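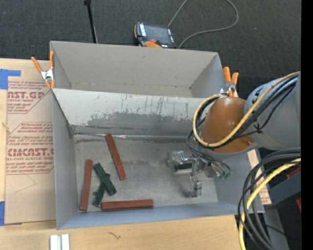 Gray parts box on a wooden tabletop.

Home Archive About Contact
Search this blog

I spent most of April reading statements from the shelling of Panicker, a village of 1257 people before the war. Nesrin Uysal collected them and Jayanthi Bangera did the translating.

The first shells came in at 4:40 in the morning and landed near the grain store. The next ones hit the houses along the Kurero road. The army said it was firing at a rocket team. Two residents told Nesrin there had been fighters in the orchard that week – 500 meters away, on the other side of the canal – and that they had left the night before. A third said he never saw any.

I can't settle that from here. What I can say is that the army's statement puts the strike an hour later than every witness does, and gives the wrong side of the canal.

Thirumalai Murthy has asked for the firing logs twice. He got a receipt for the second letter, file 2211, and no reply yet. I'll post the answer if one comes.

Share 128
6 comments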